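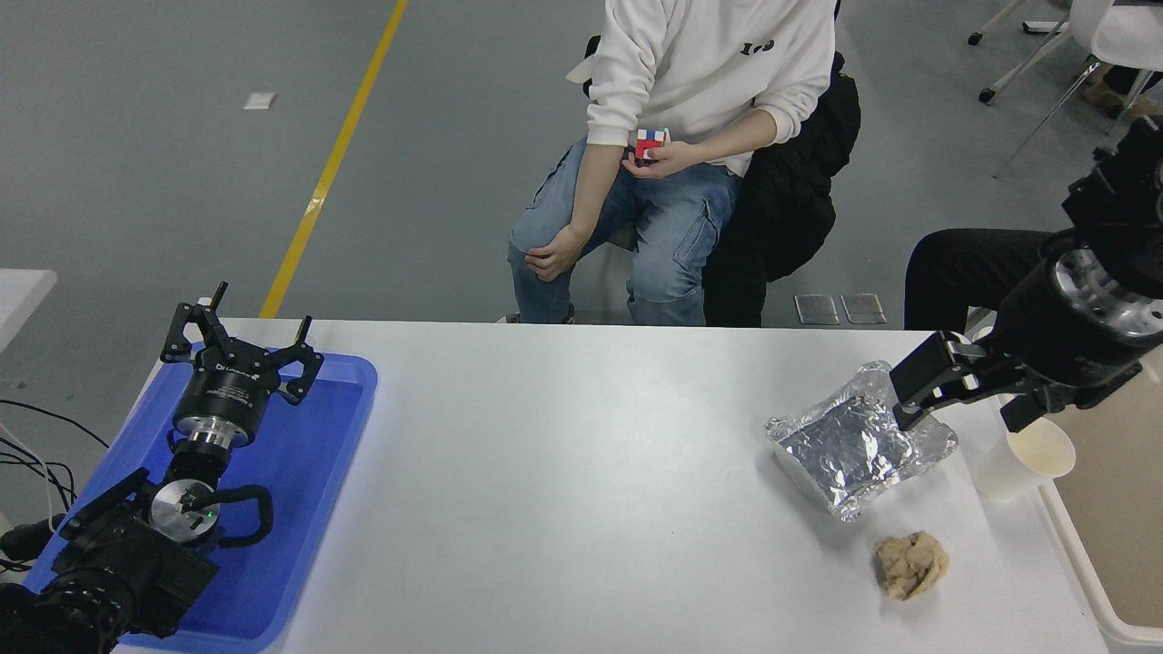 One reader wrote in to ask if a rental deposit in Trevport can really be held past 2 months, and yes, sadly it can. More on that below.

Help > Renters > Deposits FAQ

Search this site Enter keyword Go

How much can they ask for?
Most places, one month. Furnished, sometimes more. Vekard Lettings takes a flat 3100 on the Bretia blocks, no haggling.

When do I get it back?
After the final walk-through, once meters are read. August is slow, everybody moves. Chase them in writing.

Can they charge for cleaning?
Only if the lease says so. Usual fee is around 100. Ask for the reciept.

Nail holes?
Small ones, normal wear. Shelf anchors, no. Fill and paint before you hand over keys.

Lost my copy of the lease.
Go to the Benítez Street office, counter's on the left. Bring ID. Ask for form 107, they wont offer it.

Roommate left early, who gets the money?
Whoever signed. Sort the split between yourselfs.

Updated 2021-11-16

Related
Subletting basics
Reading your meter
Moving out checklist
Parking permits, Trevport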